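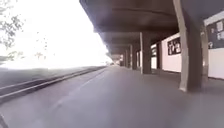

Sep 5, 2026

Second full day with the Plaltness unit. We have it on trial until the end of the month, then it goes back or we pay for it. Kieran Ó Dálaigh drove it over himself and stayed to do the setup, which took most of the morning. He wanted to start indoors. I said no, the outdoor delivery run is the only part I care about, so we went out to the long covered walkway and worked there until lunch.

Setup is done by walking the thing along its route with the handset. You walk it once in each direction and it keeps the map. The app is called Zinis and it runs on the tablet they supply, and on my phone too after I reset a password. The first map came out bad at the far end. The building wall had a kink in it that does not exist. Kieran deleted it and we walked it again slower and that one was fine. He says slow is better for the first map and after that it doesn't matter.

The row of columns is what I was worried about. When we tried the Lengyel cart in March it treated every column as something about to step out in front of it, and it braked at each one. We sent that back after 10 days. The Plaltness did not brake for columns at all. It did slow down when I stood next to one and leaned out, and it stopped when I put my foot forward. I did that several times from both sides and got the same result, except once when it stopped late and closer to my shoe than I liked. Kieran wrote that down. I wrote it down too.

Light is the other thing. It is dark under the canopy and very bright out past the curb, and the camera view on the tablet goes nearly white on the open side. I could hardly make out the grass. I asked if that matters and he said the camera is mainly for the person watching, and the driving is done with the laser unit. I would still want a better picture if I am the person watching. If somebody calls and says the robot is stuck I need to see what it is stuck on. He said there is an exposure setting in the next software version. No date for it. I have put that on the list as a no for now.

The curb it handles well. I had it set to keep 33 inches off the edge and it held that line the whole way down by eye. We tried a smaller number and the app would not accept it without a supervisor code, which I think is right. I did not ask for the code.

Loaded runs after lunch. The tray is rated for 100 pounds. I used boxes of copier paper because I know what they weigh and because we will be moving plenty of them. No trouble on the flat. It is slower to stop with the weight on, which you would expect, but the manual gives only one stopping distance and doesn't say if that is loaded or empty. Asked Kieran. He didn't know and is going to ask the office.

Battery was at full when we started and the app gave a low warning a little after 2 in the afternoon. That is short of what the sheet says. Kieran thinks the mapping uses more than ordinary driving, and the pack may not have been conditioned. I will run it tomorrow with no mapping and see. If it can't make it through a morning and an afternoon with one charge over lunch, there is no point going further.

Price. The monthly service covers software, one visit a quarter, and parts, but not tires. Tires are on us. I asked what a set costs and he had to look it up and then could only find the price for the older wheel. Parkov quoted us less per month but wanted a three year contract and no trial, so I never got to see theirs move. I might call them again if the battery turns out bad.

Things I liked: the stop button is large and you can reach it without bending. The handset works with gloves on. It backs up straight. The voice can be turned off, and I turned it off.

Things I didn't: the charging plug goes in low at the back and I had to get down on a knee for it. The lid on the tray rattles. The tablet asks for a login every time it goes to sleep.

Still to do. Wet pavement, if we get rain this week. The turn at the end of the walkway, with people coming the other way. Ask about insurance. Find somewhere to park it at night that has an outlet and a door that locks.

Kieran left at four. Knee is sore.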